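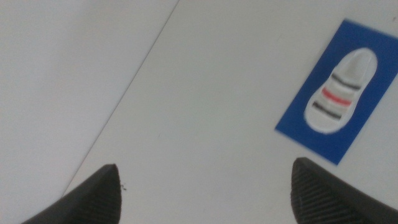 Unit 3: Clearing and resetting a work surface

Handout for the practical sessions. Read it before you come, as the first task starts straight away.

Most of the jobs in this module begin and end with a table top. Sorting post, laying out cards, wrapping, folding and checking parts all go better on a surface that has been cleared properly. This unit covers how to clear one, how to check it and how to set out the first item.

Clearing

Take everything off, including the things you expect to need. Put them on the side trolley in the order you will want them back. Wipe from the far edge towards you with a barely damp cloth, then go over it again with a dry one. Pale tops show ink and dust early, so they need less searching than dark ones, but small flecks are still easy to miss under strip lights. Crouch down and look along the surface from the side.

Joins

Where two tops are pushed together there will be a seam. Treat it as a border. Paper catches on it, thin card slides into it, and a pen line drawn across it will jump. Keep the whole of a task on one side of the join. If the two sides differ in shade, use the lighter one for coloured items and the duller one for white paper, which is otherwise hard to see.

Run a folded strip of paper along the seam once a week to lift out crumbs. Do not use a knife.

Placing a card

Plain coloured card is used for the first exercise. Blue is a good choice on a white top, as the edges stand out clearly. A card that lies at a tilt is harder to judge by eye than one that is square to the table, so practise with both.

1. Put the card down at any angle.
2. Say which corner is nearest to you.
3. Turn the card until its long side is in line with the front edge of the table.
4. Lift it, put it back in the same spot, and check for drift.

Repeat 8 times, then swap with your partner. A drift of 3 mm or less is fine at this stage - speed comes later.

Notes for the written part

Hjørdis Dahlgren will collect the record sheets at the end of the session. Write down the shade of the top, the colour of the card and where the seam ran. A quick pencil sketch is enough. Spare card is in the Grolora box on the lower shelf, and cloths go back on the rail to dry.

Reading for next time: Unit 4, Stacking and squaring.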